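Home > Add-ons > Building sets > Flodalness Lift Shaft Set

Flodalness Lift Shaft Set
Add-on for Vevotau, made by Hikent
Price on the Mercado: 1,000 tokens

Working lifts for people who have built a tower and then noticed the stairs. The set adds 13 blocks and one very stubborn winch, all of them craftable in survival worlds.
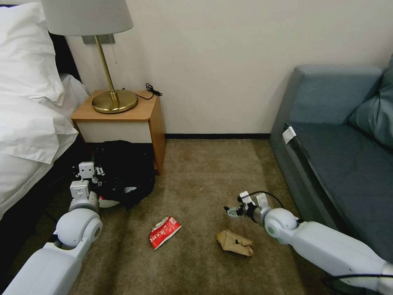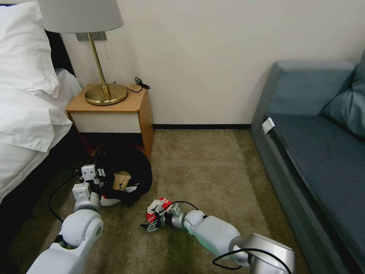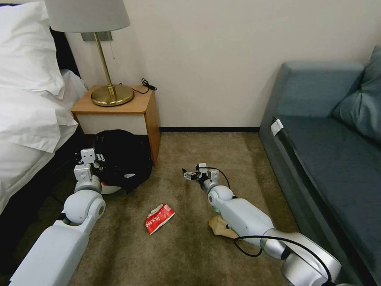

What the set does

Vevotau has always let you build as high as you like and has never cared how you get back up. The usual answers are ladders (slow), water columns (damp) and falling (one way only). A Flodalness lift takes a platform, whatever is standing on it and any chests you have been foolish enough to load, and moves the lot between floors at a walking pace.

The platform can be up to 3 blocks wide and 3 deep. Larger platforms will place without complaint and then refuse to move, as we learned from a very long support thread.

Blocks in the set

Winch. Goes at the top of the shaft. Needs one free block above it and a solid block on at least one side.
Guide rail. Runs the full height of the shaft. Gaps are allowed if you like surprises.
Platform, plain and slatted. The slatted version lets light through, and also arrows.
Call plate. Place one beside the shaft on every floor.
Counterweight. Optional. Doubles the speed going up and does nothing going down.
Shaft door, in slate, oak, copper and green. The green was voted for by players and we have honoured the result.
Floor marker. Shows a number from 1 to 10. Towers taller than that will need to use signs like everyone else did before.
Brake block. Stops the platform dead.
Inspection hatch. Opens. You can look in.
Bell. Rings on arrival. Can be muted, and on shared servers it should be.

Fitting your first lift

Dig or build a shaft with an open inside the same size as your platform. Run guide rail up one wall from the bottom floor to the block under the winch. Place the winch, then the platform, in that order. If you place the platform first it drops, and if you are in the shaft at the time you will be reading this section again from your spawn point.

Add a call plate on each floor and press it once to register the floor. The bell rings when the plate has been accepted.

Breaking and moving parts

All parts can be picked up with an iron pickaxe or better. A wooden or stone pickaxe breaks them and drops nothing. Break the winch while the platform is occupied and the set behaves exactly as you would expect.

Known problems

Horses will ride the lift but will not get off it.
Boats placed on a moving platform sink slightly into it. We have tried.
Villagers press call plates at night – fit a shaft door if you value your sleep.

Compatibility

Works in single-player and shared worlds. On a shared world only the owner needs to buy the set. Visitors can use the lifts but can't craft the blocks.

Also by Hikent

Vevotau Drawbridge Set
Vevotau Chimney Set (smoke sold separately)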